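Search this site Search Menu

We use cookies to improve your visit. By carrying on you accept our cookie policy. OK Read more

Draughts and Heat Loss in Student Rooms at Pimine House
Project report, Building Science module
3/26/20

Background

Pimine House is a three-storey hall built in two parts. The older wing has single-glazed sash windows and the newer wing has double glazing with plastic surrounds. Students in the older wing have complained of cold rooms for several winters. The aim of this project was to find out how much of the problem comes from gaps around windows and doors, and whether cheap sealing strip makes a difference that can be measured.

Method

We chose 2 rooms of the same size on the first floor of the older wing, both facing north. One was left as it was. In the other we fitted Haltex foam strip around the window sashes and a brush strip along the bottom of the door. The radiators in both rooms were set to the same mark and the doors were kept shut overnight.

Air temperature was recorded by a logger on the desk in each room, away from the radiator and out of direct sun. The loggers ran through most of February. After removing the readings taken while someone was in and out of the room, we were left with 1763 usable readings. Outdoor temperature came from the weather station on the roof of the Pimari building, a short walk away.

We also went round each window with a smoke pencil on a windy afternoon and marked on a plan where the smoke was pulled sideways. This was done before and after the strip was fitted.

Results

The sealed room was warmer overnight on almost every night of the test. The gap between the rooms was small on still nights and larger when the wind was from the north. On the two windiest nights the unsealed room dropped quickly after the heating went off at eleven, while the sealed room cooled at a slower and steadier rate.

The smoke test showed the worst leaks at the meeting rail, where the upper and lower sashes join. The bottom of the door was the next worst. The sides of the window leaked less than we expected.

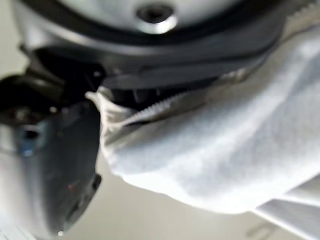

After sealing, the meeting rail still leaked at one end because the lower sash did not close fully. Foam strip alone can't fix this. The sash would need to be eased and the catch moved.

Using the method in the Xiong handout, we estimated the heat lost through air leakage over the test period at 574 units for the unsealed room and 462 for the sealed one, on the scale given in the handout. These depend on an assumed air change rate and should be treated as a comparison between rooms only.

Problems

The rooms above and below were occupied and we had no control over their heating. One logger stopped for a night with a flat battery. We dropped that night from both sets.

Further work

The strip should be tested for a full winter, as foam tends to flatten with use. We would also swap the rooms over halfway through, so that any difference between the radiators shows up. Heavy curtains are a cheap measure we did not have time to try.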